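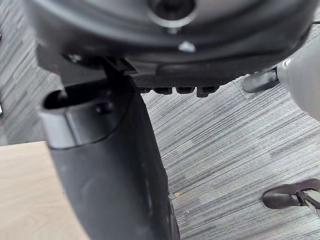

발표 메모: 수납장 앞에서 바뀐 하루
사무 지원 현장의 로봇 도입, 일하는 사람 쪽에서 본 이야기
발표 30분, 질문은 끝나고 받음

슬라이드 1. 인사

안녕하세요, 라바냐 바르게스(Lavanya Varghese)입니다. 그론드몬트(Grondmont) 사무지원팀에서 일합니다. 로봇 엔지니어는 아니고요, 로봇이 들어온 방에서 매일 일하는 사람입니다. 오늘은 그쪽 얘기를 하러 왔습니다. 사실 이 얘기를 하고 싶어서 4월부터 동료들을 붙잡고 떠들었는데 드디어 마이크가 생겼네요!

(여기서 한 번 물어보기: 사무실에서 남의 서류 찾아 주는 일 해 보신 분? 손 드는 분들 보고 천천히 넘어가기.)

슬라이드 2. 우리가 하던 일

저희 층에는 문서철이 1,000권 있습니다. 대부분 디지털로 넘어갔다고들 생각하시는데, 서명 원본이나 점검 기록처럼 종이로 남겨야 하는 것들이 꽤 있어요. 한 달에 들어오는 요청이 300건입니다. 꺼내 달라, 다시 넣어 달라, 라벨이 바뀌었으니 자리를 옮겨 달라.

이 일이 힘든 이유는 무게보다 끊김에 있었습니다. 계약서 한 장 검토하다가 일어나서 수납장에 가고, 쪼그려 앉아 아래 칸을 보고, 돌아오면 어디까지 읽었는지 잊어버리고. 오후쯤 되면 무릎도 무릎이지만 머리가 먼저 지칩니다.

(무릎 얘기에서 대개 웃음이 나옴. 웃으면 잠깐 기다릴 것.)

슬라이드 3. 마디스가 들어오던 날

저희가 쓰는 시스템 이름은 마디스(Madis)입니다. 브룰로(Brullow)라는 회사가 로봇과 소프트웨어를 맡았고, 로비쇼(Robichaud)에서 현장 교육을 해 줬습니다. 첫날은 오전 8시에 시작했어요. 저는 솔직히 서류가 날아다니는 장면을 상상했는데, 첫날 오전 내내 한 일은 수납장 문 여는 얘기였습니다. 문이 얼마나 열려야 하는지, 열린 문 사이로 팔이 어떻게 들어가는지, 카펫 위에 뭐가 놓여 있으면 안 되는지.

저는 그게 정말 재미있었어요. 십 년 가까이 열고 닫던 문인데 한 번도 그렇게 본 적이 없거든요. 손잡이 잡고, 당기고, 몸을 옆으로 살짝 비키고, 다른 손으로 반대쪽 문을 열고. 우리가 이걸 전부 생각 없이 합니다. 교육 담당자가 "평소 하시던 대로 한번 해 보세요" 하는데 갑자기 제 팔이 남의 팔 같더라고요.

슬라이드 4. 수납장 한 칸
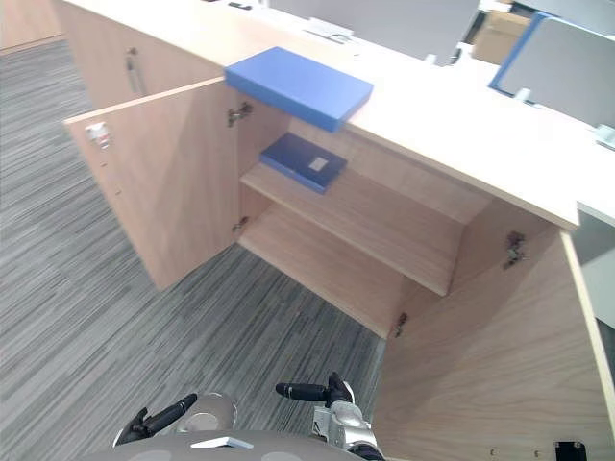

작업 중인 수납장. 두 문을 활짝 연 상태. 선반 위에는 흰 라벨이 붙은 남색 문서철, 상판에는 파란 상자. 양쪽 그리퍼는 벌어져 있고 비어 있음.

(이 슬라이드는 오래 띄워 둘 것. 말을 조금 멈추고 사람들이 보게 하기.)

이 화면을 볼 때마다 저는 높이부터 봅니다. 선반이 하나고, 그 밑에 바닥 칸이 있죠. 사람이라면 허리를 숙이거나 쪼그려야 안쪽이 제대로 보이는 높이입니다. 저희 팀에서 제일 하기 싫어하던 칸이 바로 이런 아래 칸이었어요. 그러니까 자주 안 쓰는 걸 거기 몰아넣고, 몰아넣었으니 찾기는 더 어렵고, 다들 그 칸 요청이 오면 서로 눈치를 봤습니다.

라벨도 봐 주세요. 문서철 표지에 작은 흰 라벨이 있죠. 마디스 이전에는 라벨을 붙이는 자리가 사람마다 달랐습니다. 저는 오른쪽, 옆자리 동료는 가운데, 전임자는 안쪽에. 각자 자기가 찾기 편한 대로요. 로봇과 같이 일하려니까 자리를 정해야 했고, 정하고 나니 새로 온 동료도 첫 주부터 혼자 찾더라고요. 누가 휴가를 가도 전화를 안 합니다. 휴가 중에 "그 파란 거 어디 뒀어요?" 전화 받아 본 분들은 이게 얼마나 큰일인지 아실 거예요.

상판에 물건을 올려 두는 버릇도 얘깃거리입니다. 수납장 위는 사무실에서 제일 편한 임시 보관소잖아요. 저희는 회의에서 상판 규칙을 두고 제일 오래 다퉜습니다. 아예 다 치우자는 쪽, 일하는 사람에게는 잠깐 내려놓을 자리가 필요하다는 쪽. 저는 두 번째였고 목소리도 컸습니다. 결국 내려놓는 건 허용하고, 퇴근 전에 각자 가져가기로 했어요. 로봇에 맞춰 방을 바꾸되 사람이 불편해지면 다시 얘기한다, 이 원칙은 그때 생겼습니다.

슬라이드 5. 무엇이 느려졌나

좋은 얘기만 하면 여러분이 안 믿으실 테니 느린 것부터 말씀드릴게요. 한 권 꺼내는 속도만 따지면 제가 빠릅니다. 아직도요. 급한 건 사람이 갑니다. 손님이 접수대에서 기다리는데 로봇 순서를 기다릴 수는 없잖아요.

그리고 초반에는 일이 늘었습니다. 라벨 다시 붙이고, 바닥 정리하고, 어떤 칸에 뭐가 있는지 목록을 새로 만들고. 이 기간을 업무 계획에 안 넣으면 팀이 지칩니다. 저희는 처음에 안 넣었고, 그래서 한동안 다들 예민했어요. 혹시 도입을 준비하시는 분이 계시면 정리 기간만큼은 꼭 근무 시간으로 잡아 주세요. 남는 시간에 하라고 하면 그 시간은 안 생깁니다.

(시간이 모자라면 다음 문단은 건너뛰어도 됨.)

문이 제대로 안 열려 있어서 멈추는 경우도 있었습니다. 그럴 때 화면에 사유가 뜨는데 처음 문구는 너무 어려웠어요. 코드랑 영어 약자. 저희가 브룰로에 보낸 첫 요청이 "우리말로 써 주세요"였습니다. 지금은 "오른쪽 문을 더 열어 주세요"라고 나옵니다. 별것 아닌 것 같아도, 이 문장 하나로 엔지니어를 부르던 일이 팀 안에서 끝나게 됐습니다.

슬라이드 6. 무엇이 달라졌나

제일 크게 달라진 건 오후입니다. 급하지 않은 반납은 모아 두었다가 마디스에 넘기고, 저희는 자리에서 하던 일을 끝까지 합니다. 계약서를 처음부터 마지막 장까지 한 번에 읽은 날, 옆자리 동료한테 자랑했어요. 그 정도로 오랜만이었거든요!

역할도 조금씩 움직였습니다. 저는 이제 작업 순서를 짜고, 멈췄을 때 원인을 보고, 다음 달에 어느 칸을 손볼지 정합니다. 직무 기술서에는 없던 일이라 처음엔 그냥 "라바냐가 잘 아니까"로 굴러갔어요. 이건 위험합니다. 잘 아는 사람에게 일이 쌓이기만 하고 이름은 안 붙으니까요. 팀장과 여러 번 얘기해서 지금은 정식 업무로 들어가 있고, 교육 시간도 따로 받습니다.

걱정도 있었습니다. 도입 발표가 난 날 점심시간은 조용했어요. 이 일로 월급을 받는 사람들이니 당연합니다. 저도 그날 저녁에 이력서 파일을 열어 봤습니다. 회사가 그 주에 해 준 것 중에 제일 도움이 된 건, 어떤 작업을 넘기고 어떤 작업은 남기는지 적은 표를 보여 준 거였어요. 표에 빈칸도 많았는데 그래도 보여 줬습니다. 빈칸은 저희가 같이 채웠고요.

(이 대목은 빨리 읽지 말 것. 지난 연습 때 너무 서둘렀음.)

슬라이드 7. 현장 사람에게 물어봐 주세요

개발하시는 분들께 드리는 부탁입니다. 설계 초기에 현장 사람을 불러 주세요. 경첩이 뻑뻑한 문이 어느 것인지, 어느 칸이 월말에 붐비는지, 누가 왼손잡이라서 물건을 반대로 두는지 저희는 다 압니다. 물어보시면 신나서 얘기합니다. 제가 지금 그러고 있잖아요.

그리고 관리자분들께. 로봇이 멈춘 시간을 현장 담당자 탓으로 기록하지 말아 주세요. 저희도 초반에 보고 양식이 그랬는데, 그 칸이 있으니까 사람들이 멈춘 걸 숨기고 손으로 해 버리더라고요. 양식에서 담당자 이름 칸을 빼고 나서야 멈춘 이유가 제대로 모였습니다.

슬라이드 8. 다음에 해 보고 싶은 것

저희 팀 희망 목록에는 반납함에서 문서철을 꺼내 제자리까지 가는 전 과정이 올라 있습니다. 지금은 중간에 사람이 한 번 나눠 줘야 해요. 또 하나, 일을 시작하기 전에 바닥이 정리돼 있는지 확인하는 절차를 화면에 넣고 싶습니다. 지금은 종이 점검표를 씁니다. 네, 그 점검표도 문서철에 들어갑니다.

(질문 대비: 비용은 제가 답할 수 있는 범위가 아니니 브룰로 담당자에게 연결. 교육 기간과 라벨 규칙은 자세히 답할 것. 라벨 견본은 가방 앞주머니에 있음.)

들어 주셔서 고맙습니다. 질문 받겠습니다. 쉬는 시간에는 문 옆에 서 있을 테니 라벨 붙이는 위치로 다퉈 보신 분들, 꼭 와서 얘기해 주세요.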